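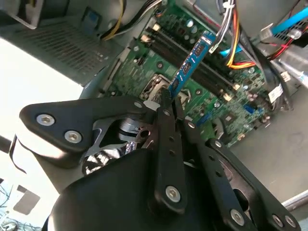
Section 3. Setting up the complaints register at a local office

The complaints register is kept on one computer in the local office, and all other work described in this guide depends on it. Before you begin, choose the computer and decide who will have a key to the room where it stands. The Vemum register program does not ask much from the machine, but an old desktop computer often becomes slow when the scanned forms are opened. In many cases more memory is sufficient: the side of the case is opened, and the RAM module goes down into one of the black slots on the green motherboard. Let a person who has done such work before do it, and let it be finished before any complaint is entered. You should not open the case of a computer which already holds names of complainants unless the data officer is present.

This section is meant for the liaison officer and the assembly member of the ward. It was prepared for the offices at Lendville and Fladstead, where the community, the Palaniappan quarry and the district police have agreed on one common procedure for complaints about guards, roadblocks, blasting and access to land. Other offices can use it as well, but they must replace the names in the forms.

3.1 What you need

One computer with the register program installed
One printer that can also scan
Complaint forms, 200 copies, with printed serial numbers
Receipt book with carbon paper
Steel cupboard with lock, and two keys
A table and chairs in a place where a conversation cannot be heard from the corridor
The contact sheet (Form C), filled in but not yet signed

Note: Do not start with photocopied forms without numbers. At Fladstead this was tried for one month, and afterwards it was not possible to say which forms were missing and which had never been used.

3.2 Appointing the people

1. The assembly member writes a short letter in which the liaison officer is named. The letter is put on the notice board of the office.

2. The liaison officer names a deputy. The deputy may not be employed by the quarry, by its security contractor or by the police.

3. The quarry names one contact person and one substitute. Write both on Form C with telephone numbers.

4. The district police do the same. If the police prefer to give a duty number instead of a name, accept the duty number, but write down which rank answers for it.

5. All persons on Form C sign it in the same meeting. A signature that is collected later by messenger is allowed only for the substitutes.

Caution: The liaison officer must not be a person who also gives out jobs or contracts for the quarry. People will not complain to somebody on whom their wages depend, and the register will then look empty when there are in reality many problems.

3.3 Creating the register

1. Start the program and choose New register. Enter the name of the ward exactly as it is written in the assembly's own list. Do not shorten it.

2. Enter the first serial number from the printed forms. The program will continue the numbers by itself.

3. Open the page Categories. You will find the following categories already there: conduct of public security, conduct of private security, access and roads, blasting and noise, water, land and crops, other. You can add a category, but do not delete one, even if you think that it will never be used. The yearly table for the district is made from these names.

4. Open the page Users. Create one user for the liaison officer and one for the deputy. A shared user is not permitted. The assembly member receives a reading user, which shows the numbers and the status of the complaints but does not show names.

5. Set the language of the receipts. If a complainant reads another language than the one you have chosen, the receipt must be read aloud to him or her in any case (see 3.5).

6. Set the answering times. The standard is 10 working days for the first answer and 90 days for the closing of the complaint. These times were agreed between all parties, and a single office may make them shorter but may not make them longer.

7. Print the page Settings, sign it and put it in the steel cupboard.

Note: If you have made a mistake in step 2, do not try to correct it with a second register. Call the Vemum help line and ask for a reset. This is only possible as long as no complaint has been saved.

3.4 Testing with a practice complaint

Before the office opens for the public, make one complete practice complaint with your deputy.

1. The deputy plays the complainant and tells a simple story, for example that a gate on a footpath was closed.

2. Fill in the paper form while he or she is speaking. Write the words of the complainant and not your opinion about them.

3. Enter the form in the register and mark the box Practice.

4. Send it to the quarry contact person and wait for the confirmation. Also send it to the police contact if the category concerns public security.

5. Print the receipt.

6. Close the complaint with the reason Practice.

If the confirmation in step 4 does not come before the end of the next working day, telephone the contact person. Usually the message has gone to an address which is not read any more. Correct it in the program and on Form C, both.

3.5 Receiving a real complaint

1. Ask the complainant to sit down and explain who you are, who will read the complaint, and what will be done with it. Do this before you ask for the name.

2. Ask if the complainant wants to give a name. A complaint without a name is valid. Mark Anonymous and write down how the answer can be collected.

3. Write the place, the time as well as the person remembers it, and what happened. If there were injuries, ask first if medical help is needed now.

4. Read the whole form back, slowly. Correct what the complainant wants to have corrected, with one line through the old words so that they can still be read.

5. The complainant signs or gives a thumbprint. You sign next to it.

6. Give the receipt. Read it aloud and show the serial number and the last day for the first answer.

7. Lock the paper form in the cupboard on the same day.

Caution: If the complaint is about serious violence, an arrest or a death, do not send it through the normal list of contacts. Close the form, telephone the assembly member, and follow the sheet Urgent Cases, which hangs inside the cupboard door. Do not investigate by yourself and do not visit the place alone.

Caution: Never promise compensation. You can promise that there will be an answer and by which day.

3.6 Telling the community

A register that is not known is not used. Make the first announcement in the week before opening and repeat it after one month.

1. Ask the elders and the women's group for a suitable hour. In Lendville the best hour was 5 in the afternoon, when people are back from the farms and it is not yet dark.

2. Explain in simple words what the register is for. Say clearly that it does not replace the court or the police station, and that everybody keeps the right to go there.

3. Show an empty form and pass it round.

4. Let the quarry contact person say a few words, not longer than the others. It is important that people see the face. It is equally important that the meeting does not look like a quarry meeting, so the chairs and the drinks should be paid for by the assembly.

5. Write down the questions you could not answer and bring the answers to the next meeting.

Note from Subbarao Marar, who set up the first two offices: we had roughly forty persons at the opening meeting in Fladstead and received no complaint for three weeks. Then one farmer came about a blocked culvert, it was cleared, and after this the people started to come. Please do not lose patience in the beginning, and please do not ask people to complain in order to have something in the table.

3.7 Monthly work

On the first working day of each month:

1. Print the list of open complaints and compare it with the paper forms in the cupboard. Each serial number must be present, also the spoiled forms.

2. Mark every complaint that has passed its answering time and telephone the responsible contact.

3. Make the backup on the two memory sticks. One stays in the cupboard, the other is kept by the assembly member in a sealed envelope.

4. Hang the monthly table on the notice board. Only numbers and categories are shown. In a small ward even the category can tell the neighbours who has complained; if there is just one complaint in a category, put it under Other on the public table.

In June the table is also sent to the district office, together with a page of remarks. The form for the remarks is in section 6.

3.8 If something does not work

The program does not accept the serial number: the number was used already, or the form comes from another ward. Look at the letters before the number.

The receipt is printed without a date: the clock of the computer is wrong. Correct the clock, write the date by hand on the receipt and sign beside it.

The contact person has left the job: use the substitute at once, and ask for a new name in writing. The answering time continues to run.

The power is off: work on paper. Enter the forms when the power is back, with the date on which they were received and not the date of entering.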